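阅读时间：3 分钟

七月，工作记录

Flodport 样板厨房台面，渗透型防护剂复涂试验

上午 9:20 开始。石材为花岗岩，抛光面，供应商 Zokdale，加工时做过一遍出厂防护，批次单上没写用的什么产品。业主反映水槽附近滴水后颜色发深，擦干后过很久才退。先按防护失效处理，暂不考虑石材本身吸水率的问题。

滴水试验：选水槽左侧、灶台右侧、靠墙中段，各滴自来水，静置后用无绒布吸干，看有没有深色印。水槽左侧最明显，边界不规则，沿着晶粒之间走。灶台右侧很轻，要侧着光才看得出。靠墙中段没有变化。说明出厂那一遍涂得不匀，或者水槽边日常用碱性清洁剂把表层洗掉了。后一种可能性大，柜子里有一瓶厨房重油污清洁剂，用了大半。

清洗：中性石材清洗剂按说明稀释，软毛刷打圈，清水过两遍。水槽边缘的旧硅胶有发黑，没有动，留给密封那道工序一起处理。台面靠近接缝处有一小块蜡感残留，异丙醇擦了两次才干净。以后清洗前先拿手背过一遍，蜡比水印难发现。

干燥：开窗加风扇，没有用热风枪。上次 Jibrin 那个项目赶时间用热风枪，接缝胶受热变软，后面返工比等干还慢。接缝位置干得最慢，这次以接缝为准。
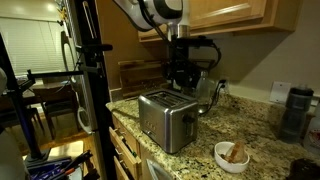 花岗岩台面，米、棕、灰、黑混色斑点，前沿附近为烤面包机。

防护剂用 Paketti 的溶剂型，开罐后摇匀，先在边角试涂。试涂处颜色没有加深，光泽没有变化，可以整面做。用量先按每平方米 275 毫升备料，实际用不到这么多，抛光面吃得少，余量主要留给水槽开孔的侧切面。侧切面没有抛光，吃料快，刷子要多蘸。

涂布顺序：侧切面、后沿、中间、前沿。从里往外退，避免袖子蹭到湿面。第一遍铺开后等待渗透，没吃进去的部分在发黏之前擦掉。这一步最容易出问题，擦晚了会留一层雾，只能再用同种溶剂化开重擦。深色斑点多的地方看不出雾，要关掉吊柜下面的灯，用手电贴着台面照。

共涂 2 遍，间隔按罐身说明。第二遍明显吃得少，水槽左侧仍比其他位置快，和滴水试验的结果对得上。

抛光面打磨问题：接缝右边有一道浅划痕，指甲划过能感觉到。拿 2000 目水磨片试了一小块，划痕变浅但光泽掉了，和周围对不上。没有再往下做。要修就得从低目数起整段做，再逐级抛回来，现场粉尘和泥浆都不好控制，单独报价，不放进这次。

遗留：
- 水槽边硅胶更换，等防护剂完全固化以后再打。固化前打胶，胶边附着力没有把握。
- 固化期内不要用湿抹布长时间盖在台面上，已写在交接单背面。
- 滴水复测还没做，3 个点位用胶带在墙面标了，复测时沿用原点位，不要另选。
- 出厂防护的型号还要问 Zokdale。如果是水性的，和溶剂型叠用有没有影响，查一下技术单再回复业主。

余料半罐，封口后放回溶剂柜下层。擦拭布摊开晾在室外，干透再丢。

16:40 收工。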